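Shop Notes: Moisture content and drawbored joints

Several readers wrote in after the December item on frame repair to ask why their pegged mortise and tenon joints loosened over the first heating season. In most of the cases described, the peg and the rail went in at nearly the same moisture content. A drawbored joint holds better when the peg is drier than the wood around it.

The hole through the tenon is bored slightly closer to the shoulder than the holes through the mortise cheeks. When the peg is driven, it bends to follow the offset and pulls the shoulder tight. If the peg later loses moisture, it shrinks across the grain and some of that pull is lost. A peg that starts out dry has little left to lose, and will swell a small amount as it takes up moisture from the rail.

At the Skiltham shop, pegs are split from straight-grained oak and kept in a closed cabinet with a low-wattage bulb until they reach 7 percent. Splitting is preferred to sawing. A sawn peg often has grain that runs out the side, and it can break at the offset when driven. 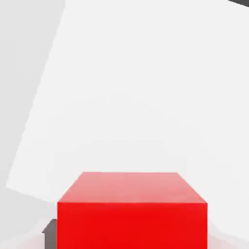
Heiðrún Kjærgaard

Offset depends on the species and the size of the peg. For a 3/8-inch peg in hardwood, 1/16 inch is enough. Softwood rails will take 3/32 inch, as the fibers crush a little before the joint closes. Anything more tends to split the tenon behind the hole – usually out of sight, and usually found a year later.

Ville Mustonen at Kragh pegged 38 test joints in ash with dry pegs and left them in an unheated shed through one winter. He reports no open shoulders in that set. Readers who keep records of their own joints are asked to include the meter readings for both peg and rail, taken on the day of assembly.

Taper the first inch of each peg and leave it long enough to pass fully through before trimming. Glue is optional.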